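Search reviews, guides, kit Search

Cavis two-arm kitchen kit: my long review

I've had the Cavis two-arm kit since September, which is long enough for the new-toy feeling to wear off and for me to have opinions about the cables. It's sold by Indbridge as a starter set for people who want to teach a pair of arms to do household jobs, and I've been using mine almost entirely for washing up (my least favourite job, so I'm very motivated!).

You get two arms, two grippers, a small camera for each wrist and one for the head, plus a fat bag of screws. I paid 2932 for the lot, in pounds, and then another 100 for the spare finger pads, and if you're going anywhere near a sink I'd put those in the basket straight away. The pads are black with a textured, clothy surface and they grip far better than the bare fingers did, but they do fray. 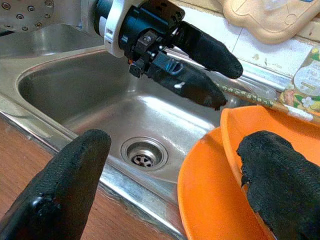

What surprised me most is how much I like the wrist cameras. I'd assumed the head one would do all the work, but when you're trying to get hold of the rim of a plate you want to be right down there with it. Steel sinks are a pain, mind you. All that shine confuses things, and I've had better evenings with the big light off and a lamp on the side.

Setting up took me a weekend. The manual is 13 pages and most of those are warnings. Step one is lovely and clear, then it leaps to a calibration screen that looks nothing like the printed one, and I ended up on the owners' forum at midnight reading a thread by somebody using the arms to fold tea towels. Once it was calibrated it stayed calibrated, I'll give it that.

Bowls and plates are where it's happiest. Anything with a decent rim, really – a bowl sitting on a plate is fine, and chunky handles are fine. Chopsticks and thin forks took me ages, and I still wouldn't trust it with a wine glass. It's slow too! I recorded 400 practice runs before I was pleased with any of it, and you do need patience and a good podcast.

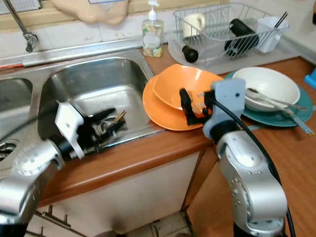 3 min read

Noise is better than I expected, a sort of low whirr, and I can have the radio on over it. The cable is my main grumble. It loops down the outside of the arm and I'm forever checking it before I move anything. My friend's Marulanda set has its wiring tucked inside, though hers cost a good deal more and she can't swap the fingers over herself.

Would I buy it again? Yes, with the spare pads, and I'd skip the carry case. If you only want clean dishes, buy a dishwasher. If you like tinkering and have a bit of worktop to give up, it's great fun. Four stars from me.

Last updated January 13, 2025

Comments

Katherine: Did you try the Cerkwood pads? A bit thicker than the Cavis ones and mine haven't frayed yet. You have to file the slot slightly to get them on.

Nina: Thank you for the lamp tip, I've been fighting reflections for weeks. Which calibration screen did you get stuck on? Mine hangs on the second arm every single time.

tealeaf: Is the carry case really that bad? I've got one on order.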